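# Session 7: setting up the simulated cell before the real one

Course notes, E. Echeverri. Revised 11 March 2022.

Read these with the Grinport lab sheet open. The sheet tells you which menu to use. The notes are mostly about which results to doubt.

The Relov cell has a two-sided gripper, a wrist camera and a round worktable. We keep a simulated copy of it, and every change goes into the copy first. The vendor's guide says that a setup that passes in simulation "transfers directly." I have run this course long enough to want that sentence removed. A simulated pass tells you the numbers agree with each other. It says very little about the bolts.

## Order of work

1. Load the cell file and check its revision against the label on the real cabinet.
2. Set the tool center point. Type it in yourself - do not accept the stored value.
3. Check the wrist camera offset.
4. Open and close the gripper with nothing between the fingers.
5. Bring the gripper down over a tool handle and stop. Look at the camera view before you go on.
6. Run 10 grasps and save all of them, including the ugly ones.

## What the wrist view is good for

The wrist view is the one most people trust too much. The gripper fills a large part of it, and the contact you care about is often hidden behind the fingers. A handle can look centered and still be off along the direction you are looking. With a hammer-shaped tool this matters, since most of the weight is in the head and a small error in grip height lets it swing.

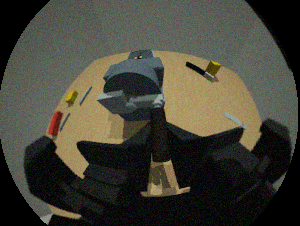

Babak Ansari's group had 16 clean grasps in a row last November and wrote "calibrated" in the log. On the real cell the same settings dropped the tool 13 times. The friction value had been left at its default, which is generous enough to hold nearly anything. So before you believe a streak, lower the friction and run it again. If the grasps still hold, you have learned a little. If they all fail at once, the friction was doing your work for you.

Noise deserves the same suspicion. Adding speckle to a rendered view makes it look more like a camera, but a real lens also gets dusty, and its bracket works loose. Neither fault is in our model.

## Care of the cell file

- One person edits at a time. Put your initials in the change line.
- Never correct the camera offset to make a bad grasp look good. Measure the bracket.
- The Amin plug-in can tune the offset for you. I have yet to see it explain a value, so write down the old one first.

For next session: repeat step 6 with the friction lowered, and bring both logs. A log with no failures will be sent back.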